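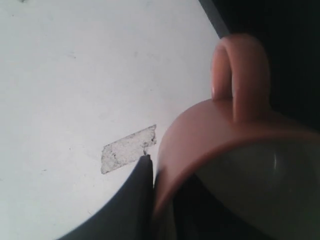 Colin Crabtree wrote in after our last piece on brushless motors to say that rewinding one by hand makes about as much sense as darning a paper towel, and that anyone with a burned-out outrunner should throw it in the bin and order another. He added that he had done exactly this four times in one season with the same airplane.

I read his letter over the phone to Consolacion Saludo, who has rewound nearly 300 motors in the back half of a two-car garage in Unberg. There was a pause while she put something down.

"Four times the same airplane," she said. "Did he try a smaller propeller?"

Saludo came to model aircraft sideways. She repaired sewing machines for a living and got into flying when a customer paid a bill with a foam glider and a box of parts. The glider lasted a weekend. The parts included a Zodach outrunner with a shorted winding, and she took it apart mostly to see how little was in there.

"It's a bell with magnets, it's a stator, it's two bearings and a shaft. I'd been fixing machines with a hundred moving pieces and people were telling me this thing couldn't be fixed. I thought, okay, what am I missing? I was missing patience. I got the first one wrong and it ran backward and very hot."

Backward is easy, she says. You swap any two of the three wires and it goes the other way. Hot took her most of a winter.

The trouble with most stock motors, in her telling, is that they're wound in a hurry. The wire crosses over itself, the slots end up half full of air, and the number on the label is what the motor would do on a good day with no propeller. She keeps a notebook of measured figures next to claimed ones. I asked for the worst gap in it, and she wouldn't give me the maker's name, but she did read me the best match, a small inrunner she had wound herself for a customer who wanted a Kv of 3800.

"It came out at 3771. He complained."

I asked what she told him.

"I told him to fly it somewhere colder."

She winds with single-strand enameled wire where it will fit and multiple strands where it won't, and she has opinions on this that ran well past the end of my first tape. In short: a single thick strand packs tidily if your thumbs can stand it, and it survives vibration. Several thin ones are kinder to the hands and go around the teeth without kinking, but every extra end is one more to strip and solder, and one more to get wrong. Beginners always choose thin. She thinks beginners are right, and should also stop asking her which glue to use on the magnets.

"Slow epoxy. High temperature. I've said it so many times I should put it on a shirt."

The motor she is proudest of went into an electric glider belonging to Recep Duman, who flies at the same field and is the closest thing she has to a test department. The whole model weighs 224 grams ready to go. Duman wanted a climb he described as "rude," and he wanted it without adding a gram up front, where the nose was already full. She took a stock Zodach, pulled seven turns of factory wire off each tooth, and put five turns of something fatter in their place.

"Fewer turns, more rpm per volt, more current. People hear the first part and they get excited. Then they put the old propeller back on."

Duman put the old propeller back on.

"It climbed great," he told me. "For a bit."

The motor was fine, as it happens. It was the speed controller that went, a Mernon he'd been using since before he could spell it, and he says the smell stayed in the fuselage until spring. He bought a bigger one and a smaller propeller and has had no trouble since, apart from the flying.

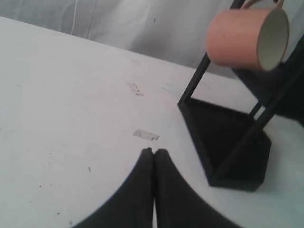
She doesn't make any of this sound like a business. There's a price, but it depends on how she feels about the motor and how much of the old epoxy she has to chip out. Cheap motors cost more than expensive ones, on the principle that she'd like fewer of them. Ducted fan motors cost more again. Helicopter people get charged the normal rate and a lecture on bearings, which they tend to replace only after the noise has become a topic of conversation at the field.

"You spin the shaft with your fingers. If you feel sand, change them. It's a few dollars. They'll buy a carbon tail boom first, every time."

Does a hand rewind really beat a new motor? I expected a yes, and got something more like a shrug. On a decent motor with a good stator, she says, you can pick up a little efficiency and lose some heat. Thin laminations matter more than anything she can do with wire, and she can't change the laminations. If the magnets have been cooked, they're weaker for good, and the best winding in the world will only give you a motor that spins faster and pulls less. She sends those back with a note.

Barry Pilkington got one of the notes. He runs a Vigfúsdóttir racer, a design with very thin wings and a cowl that lets in about as much air as a jam jar, and he'd mailed her the same motor twice.

"What did it say?" I asked him.

"It said, 'Cut a hole.'"

He cut a hole. Two, in the end, a small one at the front and a bigger one at the back, with the bigger one being the part he'd left out on his own earlier attempt. Air has to leave, he explained to me, as if I'd been the one arguing.

Before we hung up I asked Saludo if she had any message for Mr. Crabtree. She wanted to know what he was flying, on how many cells, and with what prop. I said his letter mentioned three cells and a 12-inch.

"On the little motor?"

On the little motor, yes.

"Tell him to mail me the next one before he throws it out," she said. "And a nine-inch prop is four dollars."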